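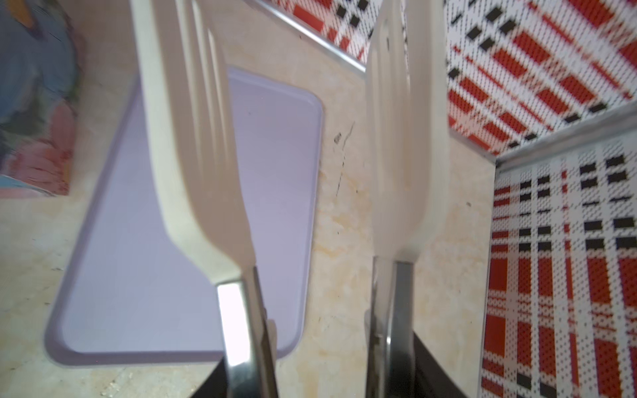
A two-finger gripper over a lavender tray on a marble-look countertop, with a plaid-patterned container alongside.

Terkmont Institute for Domestic Automation
Posted by Dineo Hlongwane, Program Office
April 21, 2022

1/ The Institute is often asked whether a machine can be trusted with ordinary household chores. Our Program Office has prepared a short thread in reply. The brief answer is that some chores are within reach under supervision, and that most are still a good distance away.

84 shares · 19 comments

2/ We limit ourselves to tabletop work: clearing a counter, sorting small items into trays and boxes, putting things back where they belong. Floor cleaning is a separate matter. Machines have done that in homes for years, and the questions it raises are different ones.

3/ A kitchen counter is harder than it looks. Stone patterns can confuse software that is trying to find the edge of an object. Shallow trays offer a low rim and little to hold. Boxes with bold printed sides add lines and corners that have nothing to do with their shape.

41 shares · 6 comments

4/ Our current study, Nundari, covers 3723 attempts at short tabletop chores. Each attempt is scored by two reviewers working separately. An attempt counts as complete only if the item ends in the right place, undamaged, without a person stepping in.

5/ Of those attempts, 1600 were scored complete. Members of the press have asked whether that is a good result. For a research program it is respectable. For a family that wants the counter cleared before dinner, it is well short of what a reasonable person would accept.

132 shares · 37 comments

6/ The failures are instructive. Many took place in the last inch of travel, where the fingers must come down beside an object without pushing it away. Wide, flat finger pads hold a box of tea very well. They are less suited to a coin, a hairpin or a sheet of paper lying flat.

7/ Soft goods remain the weakest category. A folded cloth does not keep its shape when it is lifted, and a fabric bag can close over whatever is inside it. Tín Phí, who leads the handling group, has asked that soft items be reported apart from rigid ones in all future summaries. The Institute has agreed.

8/ Speed deserves a plain statement as well. A person tidying a counter will often move several items at once and wipe the surface on the way past. The systems under review move one item, pause, and look again. We do not regard the pause as a fault at this stage - a machine working near people should take its time.

57 shares · 11 comments

9/ On the shop floor the picture is more favorable. Our partner Bindbridge packs small parts into bins of a single size, at a fixed height, under steady light. Kadri Venckus, who oversees that trial, reports that staff now leave the machine to fill bins while they handle labeling and returns. Staff still clear jams by hand.

10/ It does not follow that a machine suited to a packing bench is ready for a home. Homes are rearranged daily. A tray that was beside the sink in the morning may be under a newspaper by noon. We advise readers to be cautious of any claim that does not say where the work was done and who set out the objects.

96 shares · 22 comments

11/ The next stage of Nundari opens in May and will add 1000 attempts, all with household items supplied by participants. Birutė Kazlauskienė will review the scoring rules before work begins. Those rules will be posted in full, including the definition of a dropped item, on which reviewers have differed.

12/ Questions on the study may be sent to the Program Office through the contact form on our website. Requests to visit the handling lab should be addressed to Baiba Paulauskas. Written replies are normally sent within ten working days.

29 shares · 8 comments

Recent from the Institute
Kairys gripper pads: notes on wear and cleaning
How we score a completed chore
Bindbridge packing trial, first summary
Folding cloth by machine: open problems
Guidance for households taking part in Nundari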